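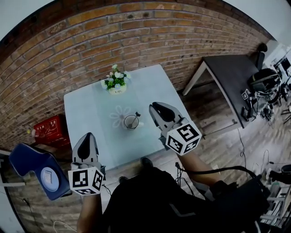 ヘーデル（Hedel）、2023年9月23日

4. 小さな食卓における「奥」と「中央」

4.1 図3の卓と配置の読み方

図3に示した白い正方形の卓は、本研究で扱った6台のうち、置かれた品の数が最も少ない部類に入る。ところが、配置を読む面白さという点では群を抜いている。奥の縁に近いところに白い長方形の鉢があり、白い花と緑の葉をつけた小ぶりの植物が植わっている。中央寄りには透明なガラスのカップが一つあり、濃い色のスプーンが口から斜めに出ている。主な品はこの二つで、淡い色のテーブルランナーが奥から手前へ伸びている。たったこれだけの材料から卓の向きが読み取れることに、筆者らは分析の初日から夢中になった。

正方形の卓には、本来、決まった正面がない。長方形の卓であれば長辺に人が座るという慣習が働くが、四辺が等しい卓ではどの辺も正面になりうる。筆者らが「奥」と呼ぶのは、背の高い品が寄せられた辺のことであり、部屋の形や入口の位置とは切り離して定義した。図3では鉢植えの寄っている縁が奥にあたり、ランナーの走る向きもこれと一致する。背の高い品と布の方向という二つの手がかりがそろったとき、その卓は「強い向きをもつ」とみなす。

この定義はフェドルウッド（Fedorwood）家具調査の記録票に手を加えたものである。元の票には品名と個数の欄しかなく、同じ花の鉢でも、縁にあるのか真ん中にあるのかが区別できなかった。改訂版では卓面を縦横三つずつの升目に区切り、品の底が最も広くかかる升を記入する。単純な改訂に見えるかもしれないが、升目を入れたとたんに票どうしの比較がはるかに楽になり、古い票を読み返す作業まで楽しくなった。升の境目に品がまたがる場合の扱いは付録Bに記した。

4.2 集計

改訂した票で得られた配置の記録はほぼ815件である。このうち植物または切り花を含むものが446件あり、以下の集計はこの446件を対象とする。卓の一辺はすべて80センチにそろえたので、品と縁との距離を卓の大きさで補正する必要はなかった。

植物の位置は奥の列に大きく偏っていた。中央の升に置かれた例ももちろんあり、来客を想定した卓に多い。向かい合って座る人の双方から花が同じように見える位置なので、筋の通った選択といえる。一方、一人で使う想定の卓では、花はほとんど例外なく奥へ寄せられ、手前が広く残された。図3の鉢も奥の列に入る。手前に残った面は、皿を置くにも、本を開くにも、肘をつくにも使える。花を眺める場所と手を動かす場所が、一枚の小さな天板の上で見事に分かれているのである。

カップのほうは、予想に反して位置のばらつきが小さかった。利き手の側に寄るだろうという仮説を立てていたのだが、品が少ない卓では、カップは中央とその隣の升に集まった。品が増えるにつれて右または左へ押し出されていく。カップの位置はこのように卓の混み具合をよく映すため、筆者らはこれを「混雑の針」と名づけ、以後の解析でも使うことにした。名前は少々大げさだが、使ってみると実に重宝する指標である。

スプーンの扱いにも触れておきたい。カップに差された匙は、品としては独立に数えるが、升は容器のものを引き継ぐ。図3のように匙が容器の外へ傾いて出ている場合、柄の先が隣の升の上に来ることがあり、初期の票では記入者によって判断が割れた。底を基準にするという原則を徹底したところ、食い違いはほぼ解消した。なお、匙の傾く向きは参考欄に残してある。集計には使っていないが、あとで必ず役に立つと筆者らは信じている。

4.3 天板の模様と布

品の配置に加えて、天板そのものの図柄も検討した。図3の卓では、カップのすぐ左に、輪郭だけの花の模様が淡く刷られている。改訂前の票では、このような模様は「装飾あり」と一語で片づけられていた。しかし模様の位置は品の位置とともに見るべきである。記録を並べていくと、模様の真上に品を置いた例は思いのほか少なく、多くは模様をよけるように、そのすぐ隣に品が置かれていた。淡い図柄でも、置く人の手に小さな影響を及ぼしているらしい。件数がまだ限られるので断定は控えるが、今回の分析で最も心の躍った所見の一つである。

布についてはゴロウ（Gollow）分類に従い、全面を覆うもの、一方向に渡すもの、品の下だけに敷くものの三類に分けた。図3のランナーは第二の類である。第二の類の卓では、品の列が布の方向に沿いやすい。ただし、布が先にあって品がそれに従うのか、先に決まった品の並びに合わせて布を渡すのかは、完成した配置の記録だけでは決められない。順序を調べるには配置の途中を追う必要があり、これは第5節の課題とする。

卓の周囲にある品は升目に含めず、票の余白に書き留めた。図3でいえば、左手の椅子とその座面にある水色の丸いクッション、煉瓦の壁ぎわの赤い箱がこれにあたる。周囲の色を拾っておくと、卓上の色の選び方を考えるときに手がかりが増える。白い天板に白い鉢と白い花という組み合わせは、単独で見ると淡すぎるようにも思えるが、赤茶色の煉瓦の曲面を背にすると輪郭がくっきりと立つ。背景の壁の色を正式な項目に加えるべきだというヴェルシューレンの提案は、この卓の検討から生まれた。

4.4 判定の一致

升目の判定は筆者のスブラマニアムとヴェルシューレンが別々に行い、結果を突き合わせた。植物と容器についてはよく一致し、食い違いの大半は布の端の位置に関するものだった。ランナーの端が天板の縁に届いているか、縁を越えて垂れているかは、見る角度によって判断が変わりやすい。そこで布については端の升を問わず、方向のみを記すことにした。情報は減るが、その分だけ票の信頼性は上がる。

ウィレムス（Willems）展示室で使われてきた旧式の票との対応表も作成した。旧票の「中央飾り」は、改訂票では中央の升と奥の中央の升に分かれるため、一対一の変換はできない。旧票に略図が添えられている場合に限って升を復元し、略図のないものは本節の集計から外した。略図の多くは鉛筆の走り書きだが、花の鉢だけは妙に丁寧に描かれていることが多く、読み取りには困らなかった。

Ridwan Subramaniam、Godelieve Verschueren

関連する記事
・正方形の卓に正面はあるか：座る位置と視線の予備調査
・ゴロウ分類の手引き（卓布編）改訂第二版
・フェドルウッド家具調査 記録票の書き方と升目の引き方
・ウィレムス展示室の略図を読む
・鉢植えと切り花：卓上での高さの比較
・11月の研究会 発表募集のお知らせ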